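Manuales > Club de robótica > Puesta en marcha

3. Preparar el tablero

1. Apoye el tablero de madera sobre la mesa azul perforada.
2. Agrupe las nueve piezas al fondo y deje libre la parte delantera.
3. Baje el brazo en vertical, con la punta justo por encima de la madera - sin tocarla.

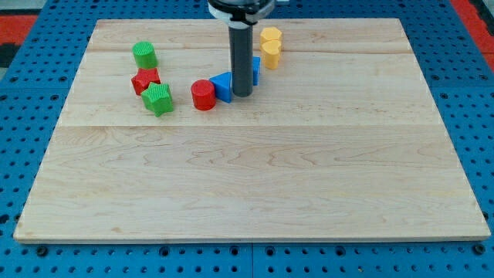
4. En Dinow, fije la velocidad en 975 y pulse Status.

Nota: guarde la posición antes de seguir.

Precaución: manos fuera de la mesa con el brazo activo. Si roza una pieza, pare y avise a Erzsébet Erdős.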